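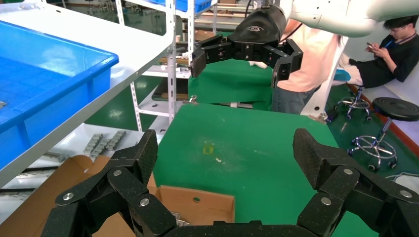
R. Aebischer

They gave me the stool with the castors when they took my bench away, which I thought was decent of them. Twenty years I'd stood at that bench in Ploltthorpe, sorting fittings out of cardboard boxes and into trays, and my knees had been asking for a stool for most of it.

The hands are called Skedex One and Skedex Two on the paperwork. On the floor we call them Lefty and the Other One. They're black and a bit knuckly, and the fingertips have a little diamond pattern on them like the handle of a good screwdriver. I tried to shake Lefty's on the first morning (the engineer had gone for his tea) and it was like shaking hands with a stapler.

My job now is to say yes or no. Lefty picks up a part, I look at it, I press the green button or the red one. The target is 2,000 parts a shift. I used to do 223 before dinner on a good day and get a nod for it!

What I miss is the talking. You could talk over the old work, your fingers got on with it and your mouth was free. Now we all sit a bit apart, and in the gaps people get their phones out. I'm no better. I've read the whole history of the Titside ferry on mine, twice.

Last December the Other One stopped with its fingers open over the table, and the engineer was an hour off. So I got up, pulled a box over and started sorting. Then the lad from packing came across and did the same, and he told me his mum was poorly, and that he'd been learning the trumpet. I'd worked next to him for months and hadn't known either thing.

We'd done 100 when the arm started up again. I stood there with a fitting in my palm — a nice one, no burrs — and it came down and waited, fingers apart. I put it in my apron pocket. It's on my kitchen windowsill now, next to the washing-up liquid, and the count for that shift is still one short.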